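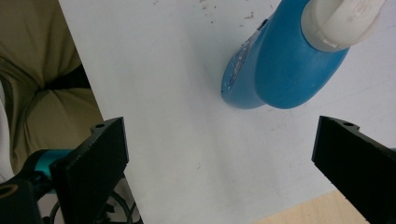 4. Setting Up a Youth Group in Trandier

This section is for the group leader or whoever keeps the membership records. You will need an administrator login and your group number. Groups in the Gemelham district have a three-digit number, such as 379.

4.1 Create the group

1. Sign in and open Groups, then New Group.
2. Enter the group number and the name of your meeting place.
3. Choose an age section. If your group runs more than one section, add the youngest first. The others can be added later from the same page.
4. Select Save. The group appears in the list with the status Draft.

Note: Members cannot be added while the group is in Draft. Open the group and select Activate.

4.2 Add leaders

1. Open the group and select Adults.
2. Enter each leader's name and email address exactly as they appear on the background check.
3. Set the role to Leader, Assistant or Helper. Helpers can mark attendance but cannot see medical notes.
4. Select Send Invitation. The link works for 5 days. If it runs out, select Resend.

Caution: Do not share one login between several leaders. The attendance log records the login, and a shared one cannot be corrected afterward.

4.3 Add young members

1. Select Members, then Add.
2. Enter the member's name, date of birth and section.
3. Enter two emergency contacts. The form will not save with only one.
4. Fill in allergies and medication. If there are none, type "None". A blank field is reported as incomplete.

To bring in a longer list, use Import. A file may hold up to 800 rows. Column headings must match the template, including capitals. Rows with errors are skipped and listed under Import Results.

Error 907 means that a date of birth falls outside the age range for the section. Check the date first. If it is correct, move the member to the right section and import that row again.

4.4 Moving members up

Section moves are processed in January. Members marked Ready to Move stay on their current attendance sheet until the new leader accepts them.

Section revised 18 December 2024 by Erdal Canpolat. For badge records, go to Section 5.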